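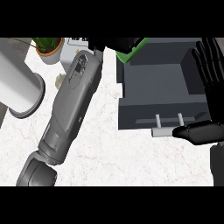
Nandi Sibiya keeps her equipment budget in a plain spreadsheet with many colours. Red is for things she must buy, yellow is for things she would like to buy, and grey is for things that somebody sold to her very well in a meeting. "The grey part is the longest," she says.

She is responsible for purchasing at Pelow, a small company which plans to put robot arms into test kitchens. I spoke with her in July, when the plan for the next year was almost finished.

The first question was the hands. A simple gripper opens and closes, and it is cheap to replace. A hand with fingers can do more, but it needs more service and more patience. Pelow compared offers from two suppliers, Plaltia and Lundgren, and for a long time the team wanted fingers on every arm.

"I asked them to write down each task and which tool it needs," Sibiya says. "Pulling a drawer, holding a cup, carrying a box. After this the list was much shorter. For many tasks the gripper was enough."

The result is a mixed order: 4 arms with grippers and 2 with hands, so 6 in total. She did not get a discount for mixing, although she tried twice.

Before any order is signed, the tasks are tried in simulation. This was not in her first budget at all. The engineers had been using an old workstation and their own evenings, and she discovered it only when one of them asked for a better graphics card.

"I was a little ashamed," she says. "We had a line for cables and no line for simulation. Now it has its own line, with licences and the hours of the people. A wrong drawer handle in simulation costs me one afternoon. A wrong drawer handle in a real kitchen, I must buy a new cabinet and perhaps a new finger."

She is careful not to promise too much from it. Friction is difficult, she says, and the real counter is never so tidy. For this reason she keeps money for a test period with rented arms, in a room at Dramudden which the company already pays for.

I asked what new buyers forget. She thought for a while and then opened the spreadsheet again. Spare fingertips for the hands cost 676 per set in the offer she accepted, and the first version of that offer did not mention them. Training for the staff was 2000, also on a separate page. Transport was included, but only to the door.

"To the door!" she repeats. "Ask who carries it inside – and ask this before you sign."

Her advice on service contracts is to take the short one first. The longer contract looks cheaper per month, but in the first year you do not know yet how often you will call.

The order should go out in autumn. The hands are still yellow in her spreadsheet, and she wants to see one more drawer test before she changes the colour.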